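Nutrition Basics, Handout 4: Reading a Supplement Label

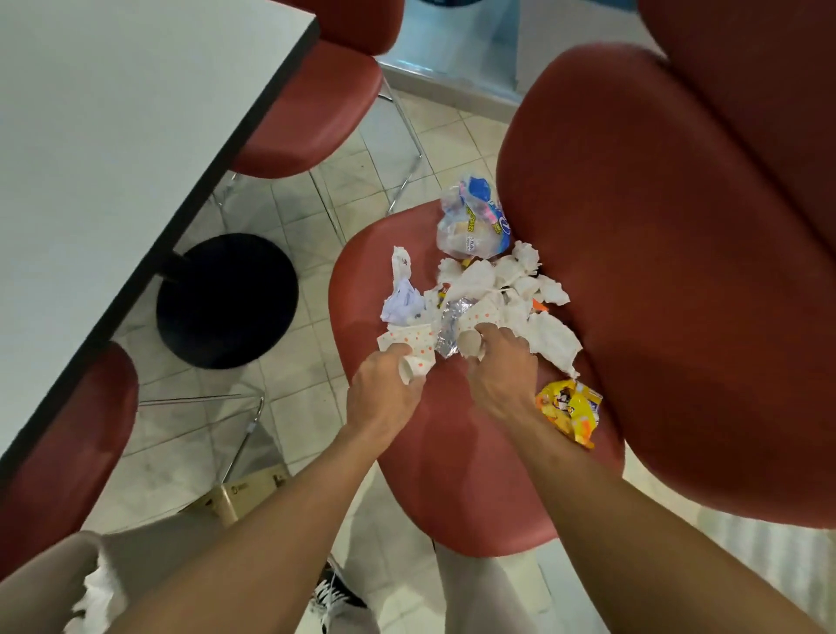
Two paper cups with orange dots, picked up from a red chair.

Before the next class please read the label of one magnesium product at home, or use the two labels from the course folder (Rillow and Staneo).

1. Serving size
Always start here. The Rillow label gives 540 mg per serving, but one serving is 2 tablets. A person who takes one tablet gets half of it. Many students miss this in the test.

2. Compound and element
Magnesium citrate is a compound, and only a part of its weight is magnesium. Staneo writes 494 mg of magnesium citrate in big letters on the front. The amount of the element stands on the back — look for the word "elemental" or for the Supplement Facts table.

3. Percent Daily Value
It is calculated for adults. For children or in pregnancy the needs are different, and a doctor or pharmacist should be asked.

4. Other ingredients
Fillers, coating, sweeteners. Check them for allergens.

Homework: compare both labels in a small table with serving size, compound, element and price per serving. Bring it on paper. Questions about vitamin D we leave for Handout 5.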